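**May, after lunch – table surfaces again**

Second coat of the Pandik oil went on last night and I came in early just to look at it. So happy with this one! Sanded to 180 as before, wiped down, then cut the first coat thinner than the tin says and left it to soak before buffing. The second coat was full strength. I used 51 ml on this top, weighed the jar before and after so we have a number to compare with the Cuvska wax.

Sheen meter (three passes, same spots as always) put it well under the wax sample. Rubbed a palm across it a dozen times and couldn't find a nib anywhere. The Otis pads in the finer grade are worth the money, please don't use them on the metal legs.
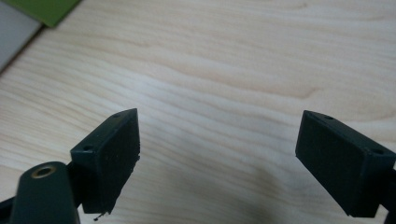 Grain was my big worry with the oil, that it would go orange and blotchy the way the Barredo offcuts did in the winter. Checked it at the window and again under the overhead lights. It has stayed pale, cream going to beige, and the long loose waves read beautifully without the tan streaks jumping out at you. Matte as well, with only a bit more shine toward the center. I'd call that a keeper for all the light tops. The wax made the same kind of board look like it had a film on it.

Things to do next:

- Water ring test, 100 ml cup, leave it overnight
- Coffee, same cup, one hour only
- Scratch test on the underside first – NOT the top, I mean it
- Reweigh the jar, I think the lid was loose

Bench time for this top was 207 minutes including both sandings. The wax one took longer but I was also answering the phone that day, so don't read much into it.

We have one 500 ml tin left. Ordered nothing yet. If the water ring comes out clean I want to try a third thin coat on half the surface, tape down the middle, and see if anyone can pick which side is which. My bet is no, but I'd love to be wrong.

Rags are in the metal bin with the lid on.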